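Pidavgate to Bring Robot Arm to Rosette Packing Line

Staff move from hand sorting to setup and inspection; every grip tested in simulation first

2023-10-31

Pidavgate, a maker of molded decorative parts, will put a robot arm on the rosette packing line at its Todorova plant. The arm will lift finished pieces and set them into trays, a job now done by hand.

The company has made rosettes and trim at the site since 1935. The plant employs 200 people, and 12 of them work on the rosette line. All 12 will stay on the line under the new setup, at their current pay grade or higher.

"Picking up small parts all shift is hard on the wrists, and people have been telling us that for years," said Khadija Alaoui, plant manager. "We asked the crew which task they would most like to hand over. It was tray loading."

Before the arm goes to work on real parts, the line crew is testing it on screen. The software, called Jenow, comes from Priseo, the automation firm supplying the system. It shows the arm, the gripper and a single part against a plain background, so the crew can try one approach at a time and change it. 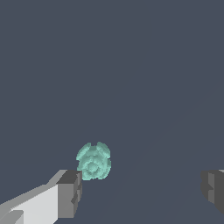 The crew has trained on Jenow since May. Operators choose where the fingers should meet the part, how wide they should open and how far down the hand should come. They save each attempt with a note, and Priseo's engineers go over the notes with them at the end of the shift. The crew has logged 593 attempts so far.

Petal shapes are harder to hold than flat trim. The outer edges curve, and a finger that lands in a groove can turn the piece. Several of the operators have handled these parts for much of their working lives, and their advice has changed the grip settings more than once.
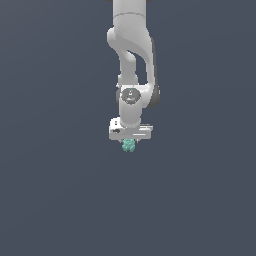 Simulated view of the gripper hand over a teal-green part. Credit: Priseo

Once the arm is running, operators will rotate through three jobs: setup, visual inspection and tray changeover. Inspection will still be done by people. Each operator will be able to stop the arm at any time, and no one will be asked to meet a pick rate set by the machine.

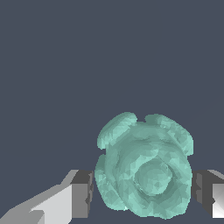
2 min read

Tyson Gill, a line operator who has signed up as one of the first setup leads, said the training was easier to follow than he expected.

"I had never used anything like it," Gill said. "You move the fingers, you look at where they touch, and you try it again. I know where I'd put my own thumb on that part, so I start there."

Setup leads will receive a higher hourly rate. Training takes place during paid hours and is open to staff from other lines as places come up. The trim and panel lines are not part of the project.

Staff with questions about rotation or training can speak with their shift lead or the plant office. Press inquiries should go to the Pidavgate communications desk.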